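Week 7 handout: notes to go with our visit to the Golport open day

Thanks to everyone who got themselves out to Privville on time! For those who had a clash, these notes cover most of what we saw and will help with the short write-up. They follow the order of the afternoon, more or less.

1. The simulation room

Wulan Lumenta ran this part, and I could have stayed in there all day. Her group trains kitchen robots in simulation before any of it goes near real hardware. The software is called Surkard, and every practice run takes place in a kitchen built entirely on the computer. A run starts with a fresh layout: the same counter and fixtures, but the objects are put down in new spots and turned at new angles.

Why bother moving things? Go back to our Week 4 notes on overfitting. If the pot always sits on the same tile, the robot learns the tile and never learns the pot. Wulan showed us an early version that had been trained on a single layout. It reached confidently for the place where the pot used to be and closed its fingers on air. (Big laugh from the back row, but it's a lovely way to see the problem.)

The set we were shown had 300 layouts for training and 66 held back for testing. Keep those two groups separate in your write-up. The success rate Wulan quoted, 78 per cent, was for the held-back layouts only, which the robot had never practised on.
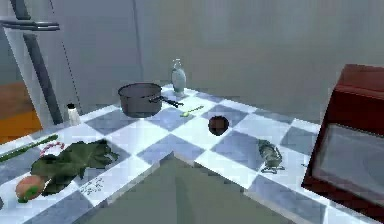
She then let us choose the task. Rocío Vergara asked for the pot to be moved to the other side of the counter, and we watched the planner work through it: find the handle, pick an approach, check the path for anything tall that might get knocked over, then go. It took three tries. I was thrilled it failed twice, to be frank, as the failures taught us more than the clean run did. On the first try the planned grip was fine but the path passed too close to a bottle, and the checker threw it out before the arm moved at all.

Leafy vegetables are still hard. A pot is stiff, so its shape can be stored once and used again. A bunch of greens bends and flops, and the simulator has to guess at how. Wulan said most groups cheat a little and treat the bunch as one solid lump. Have a think about what that does to a robot that later meets real spinach.

2. The workshop

Leandro Acuña took us through the real arm next door, on the Benítez bench. Same controller, same commands, and a noticeable difference in how it moved. The real joints have friction and a bit of play in them, and the cameras have to cope with glare off shiny surfaces. He calls the difference "the tax". The textbooks call it the sim-to-real gap, so please use that term in your write-up.

Valentina Insaurralde asked whether you could just make the simulation perfect. Great question! Leandro's answer was that it gets slow long before it gets perfect, so they vary the friction, lighting and object weights at random and hope the real world falls somewhere inside the range. We'll do this properly next week under domain randomisation.

3. For your write-up (one page)

Pick one object you'd find on a kitchen counter and explain what a simulator would need to know about it before a robot could practise picking it up. Then name one thing the simulator would probably get wrong. A rough sketch is welcome.

Hand it in to Amancay Arancibia in room 902 by 4 pm on the last teaching day in April.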